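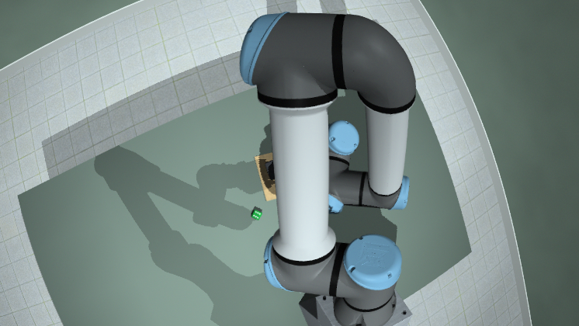
Kyrylo Horobets wrote under last season's call that the sizing table should have come before the dates, as he had booked leave and then found the test frames stopped at 58 cm. The sizing table is now first.

CALL FOR RIDERS: BROVGATE WHEEL AND TYRE TRIAL

Velex is seeking riders for a controlled comparison of tyre widths and pressures on sealed and broken-seal roads. The trial runs out of the Brovgate workshop from February to April. Rider places are limited to 25.

Frame sizes available (effective top tube)

Small: 525 mm
Medium: 545 mm
Large: 565 mm
Extra large: 585 mm

Saddle height range on the supplied bikes is 640 to 810 mm, measured from the centre of the bottom bracket to the top of the saddle along the seat tube. Riders outside that range can't be fitted. Stems from 80 to 120 mm are held in stock. Handlebars are 400, 420 and 440 mm, centre to centre. Bring your own pedals and saddle. Saddle rails must be 7 mm round; oval carbon rails do not suit the clamps.

What is being tested

Four tyre widths (25, 28, 30 and 32 mm nominal) on one rim with a 21 mm internal width. Every tyre is the same model and compound, run tubeless with 30 ml of sealant in each. Three pressures are set for each width, scaled to the combined weight of rider and bike. You will not be told the pressure or the width. Tyre labels are masked, and you are asked not to pinch the tyres or measure them before or during a session. 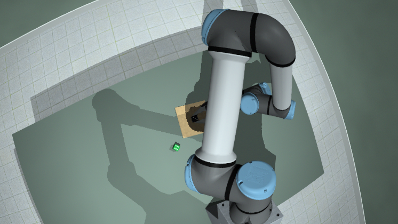
Each rider completes 8 sessions. A session is two laps of the Ridgeway circuit, a 14.2 km loop with one climb of 110 m, 3.1 km of coarse chip seal and a short section of patched concrete near the rail crossing. The first lap is ridden at a fixed power, set at 65 per cent of your threshold. The second is ridden at your own pace. After each lap you fill in a one-page form covering comfort, cornering confidence and hand numbness on a seven-point scale. Allow two hours per session, including the bike change.

Start times are 6.30 am and 9 am. The early start is on lighter traffic and we prefer riders who can make it at least half the time. Sessions are called off when wind at the Ridgeway station is above 25 km/h or when the road is wet. Cancelled sessions are moved to the reserve dates in April.

Who can apply

You must be 18 or over and have ridden at least 3000 km on the road in the past 12 months. A ride log export is accepted as proof, as is a letter from your club. You need a current threshold figure from a test done in the past eight weeks. If you don't have one, Stella Kaijage can run a ramp test at the workshop in January at no charge.

We are short of riders under 60 kg and over 90 kg, and applicants in those groups will be placed first. Racing experience is not required. Riders employed by a tyre or wheel maker, or sponsored by one, are not eligible.

Payment and cover

Riders receive $100 for each completed session, paid at the end of the month. A session counts as completed when both laps are ridden and both forms are handed in. A puncture or mechanical fault on the supplied bike does not affect payment. Travel to Brovgate is not covered. Personal accident cover applies from sign-on to sign-off at the workshop. It does not extend to riding to and from the site, or to your own pedals, saddle, shoes or helmet.
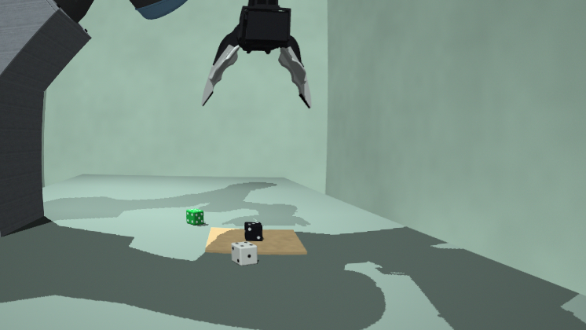
Helmets must meet the current standard and be less than five years old by the date on the inside label. Front and rear lights are required at the early start and are fitted by us. No headphones. Aero bars and rear-facing radar units are not to be fitted to the trial bikes.

Data

Power, speed, cadence and vertical acceleration at the seatpost are logged at each session. Files are stored under a rider number. Dexter Ostrowski keeps the key that links numbers to names, and it is destroyed when the report is issued. You can ask for a copy of your own files in FIT or CSV format. Results will be given to riders at Brovgate before they are published.

A second trial, on the Putia gravel loop, is planned for later in the year. Taking part in this one does not guarantee a place.

How to apply

Send the following to Jalen Rosenthal at the Brovgate workshop: height, weight, saddle height, present frame size and stem length, threshold figure and test date, ride log or club letter, and which start times you can make. Incomplete applications are held for one week and then dropped. Questions about fit go to Edmund Tokarz, preferably with a side-on photo of your present bike and the stack and reach figures.

Applications close at 5 pm on the last working day of January.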